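4장. 작업대 앞 설치와 대기 자세 설정

Olus 양팔 작업 셀 설치 및 관리 설명서
Brundudbridge 기술문서팀
개정일 3/8/21

이 장에서는 3장에서 조립을 마친 Olus를 책상형 작업대 앞에 세우고, 양팔의 대기 자세와 그리퍼를 설정하는 절차를 다룹니다. 팔 모듈의 교체는 6장, 헤드 카메라의 보정은 7장을 참조하십시오.

4.1 작업 전 확인

- 주 전원 스위치가 꺼져 있고 비상 정지 버튼이 눌린 상태인지 확인합니다.
- 스탠드의 바퀴 고정 장치가 모두 잠겨 있어야 합니다. 카펫 바닥에서는 잠근 뒤에도 스탠드가 조금씩 밀릴 수 있으므로 손으로 밀어 다시 확인합니다.
- 팔 케이블과 그리퍼 케이블의 피복에 눌린 자국이나 갈라진 곳이 없는지 살펴봅니다.
- 육각 렌치, 토크 드라이버, 보풀이 없는 천, 줄자를 준비합니다.
- 소화기의 위치를 작업자 모두가 알고 있어야 합니다.

주의: 전원이 꺼진 팔은 제 무게로 내려옵니다. 관절 잠금 핀을 뽑기 전에 반드시 한 손으로 전완부를 받치십시오.

4.2 스탠드 위치 잡기

1. 스탠드를 작업대 앞쪽 긴 변의 중앙에 맞춥니다.
2. 스탠드 기둥과 작업대 앞 모서리 사이의 간격을 238mm로 맞춥니다. 줄자는 기둥의 앞면에 대고 잽니다.
3. 스탠드의 가로대가 바닥면과 평행한지 확인하고, 기울어져 있으면 받침 나사로 조절합니다.
4. 의자와 이동식 수납장은 팔꿈치 관절이 움직이는 범위 밖으로 옮깁니다. 옮길 수 없는 가구가 있으면 Lashari 제어 프로그램의 '금지 영역'에 등록합니다.
5. 바퀴를 다시 잠그고 간격을 한 번 더 잽니다.

참고: 작업대에 매트를 깔아 쓰는 경우 매트를 먼저 깔고 높이를 측정하십시오. 나중에 매트를 바꾸면 4.6의 높이 설정을 다시 해야 합니다.

4.3 케이블 정리

1. 왼팔 케이블은 팔의 바깥쪽을 따라 아래로 내리고, 오른팔 케이블도 같은 방법으로 내립니다. 두 케이블을 가운데에서 하나로 묶지 마십시오.
2. 팔꿈치 관절 옆에 여유분을 남깁니다. 팔을 손으로 끝까지 폈을 때 케이블이 당겨지지 않으면 충분합니다.
3. 케이블 클립을 브래킷의 구멍에 끼웁니다. 라벨이 붙은 면에는 클립을 달지 않습니다.
4. 커넥터를 제어기에 꽂고 잠금 고리를 돌려 고정합니다.

작업대 위에 스탠드 조명 같은 전기 기구가 있으면 그 전원선도 함께 정리하십시오. 전원선이 매트 위를 가로지르면 그리퍼가 물건과 함께 집어 올릴 수 있습니다.

4.4 대기 자세 등록

대기 자세는 작업을 시작하기 전과 마친 뒤에 양팔이 돌아오는 자세입니다. 손가락 끝이 작업대 앞 모서리보다 몸체 쪽에 있어야 하며, 양쪽 그리퍼는 열린 상태로 둡니다.

1. 주 전원을 켜고 비상 정지 버튼을 해제합니다.
2. Lashari를 실행하고 '설정 > 자세 > 직접 교시'를 선택합니다.
3. 왼팔의 손목을 잡고 천천히 움직여 자세를 맞춥니다. 관절 덮개 사이에 손가락을 넣지 마십시오.
4. 오른팔도 같은 방법으로 맞춥니다. 두 팔꿈치가 서로 닿지 않는지 옆에서 확인합니다.
5. '그리퍼 열기'를 누르고 양쪽 손가락이 끝까지 벌어지는지 봅니다.
6. 헤드 카메라 화면을 열어 양쪽 손가락 끝이 모두 보이는지 확인합니다.
7. '대기 자세로 저장'을 누릅니다. 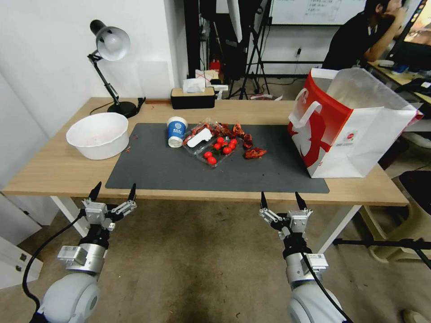 그림 4-1. 작업대 앞에서 그리퍼를 벌린 양팔

헤드 카메라 화면에서 손가락 끝이 작업대 위의 물건을 가리면 3번부터 다시 합니다. 한쪽 팔만 고쳐 저장하려면 다른 쪽 팔을 '유지'로 설정한 다음 진행하십시오.

참고: 카메라 화면의 배경에 다른 책상이나 사람이 들어와도 자세 등록에는 영향이 없습니다. 사람이 팔의 동작 범위 안에 있을 때는 등록을 멈추십시오.

4.5 그리퍼 점검과 손가락 끝 고정

Olus에는 Tamitley 평행 그리퍼가 양쪽에 하나씩 장착됩니다. 설치 당일과 그 뒤 정기 점검 때 다음 순서로 확인합니다.

1. 그리퍼를 완전히 연 뒤 두 손가락의 안쪽 간격을 잽니다. 정상값은 97mm입니다.
2. 그리퍼를 닫고 검은색 손가락 끝이 서로 어긋나지 않게 맞물리는지 봅니다.
3. 어긋나 있으면 전원을 끄고 손가락 끝의 고정 나사를 풀어 위치를 바로잡습니다.
4. 나사를 2N·m로 조입니다. 더 세게 조이면 손가락 끝의 나사산이 상합니다.
5. 전원을 켜고 1번과 2번을 반복합니다.

손가락 끝은 마른 천으로 먼저 닦고, 얼룩이 남으면 물을 적셔 꼭 짠 천을 씁니다. 용제는 쓰지 마십시오. 음식물이나 음식 용기를 다루는 작업을 할 때는 작업이 바뀔 때마다 닦고, 기름기가 관절 쪽으로 흘러 들어갔으면 6장에 따라 그리퍼를 분리해 청소합니다.

주의: 그리퍼가 닫히는 동안 손가락 끝 사이에 손을 넣지 마십시오. 닫힘 동작은 화면의 '정지' 버튼보다 비상 정지 버튼으로 멈추는 편이 빠릅니다.

4.6 작업대 높이와 작업 영역 설정

1. 매트 위의 물건을 모두 치웁니다.
2. '설정 > 작업대 > 높이 측정'을 선택합니다. 오른팔이 매트 위의 측정 지점으로 차례로 내려갑니다.
3. 측정이 끝나면 왼팔로 같은 과정을 반복합니다.
4. 좌우 측정값이 허용 범위를 벗어나면 화면에 오류 806이 표시됩니다. 4.7을 참조하십시오.
5. 작업 영역의 네 모서리를 화면에서 지정합니다. 매트 바깥까지 쓰려면 매트와 상판의 높이를 따로 등록해야 합니다.
6. 버릴 것을 담을 그릇과 봉투의 자리를 지정합니다. 손잡이가 달린 종이 쇼핑백은 입구가 벌어진 상태로 놓고, 손잡이가 입구를 덮지 않게 합니다.

첫 시운전에서는 속도를 '저속'으로 두십시오. 빈 종이컵처럼 가벼운 물건부터 시작하고, 무른 과일이 든 투명 용기나 껍질 조각처럼 모양이 고르지 않은 것은 힘 설정을 마친 다음에 올려놓습니다. 힘 설정은 5장에 있습니다.

투명한 용기는 조명에 따라 윤곽이 잡히지 않을 때가 있습니다. 이때는 조명의 갓을 벽 쪽으로 돌려 반사를 줄인 뒤 인식을 다시 실행합니다.

4.7 이상 발생 시 조치

오류 806이 표시됨
스탠드가 기울었거나 매트가 들떠 있을 가능성이 큽니다. 매트를 펴고 4.2의 3번을 다시 한 다음 높이를 측정합니다. 오류가 계속되면 양쪽 손가락 끝의 고정 상태를 점검합니다.

대기 자세로 돌아올 때 팔이 떨림
케이블이 당겨지고 있는지 확인합니다. 여유분이 충분한데도 떨리면 전원을 끄고 손목 브래킷의 나사가 풀리지 않았는지 봅니다.

한쪽 그리퍼만 열리지 않음
해당 팔의 그리퍼 케이블을 뽑았다가 다시 꽂습니다. 반드시 주 전원을 끈 상태에서 합니다. 다시 켠 뒤 초기화가 끝날 때까지 20초 정도 기다립니다.

헤드 카메라 화면에 한쪽 손가락 끝만 보임
대기 자세를 다시 등록합니다. 카메라의 각도는 이 단계에서 바꾸지 마십시오. 각도를 바꾸면 7장의 보정을 처음부터 해야 합니다.

위의 조치로 해결되지 않으면 Lashari의 '기록 > 내보내기'로 동작 기록을 저장하고, 양팔의 일련번호와 함께 Brundudbridge 고객 지원에 보내십시오. 일련번호는 팔 브래킷의 라벨과 제어기 뒷면에서 확인할 수 있습니다.

다음 장: 5장. 파지력 설정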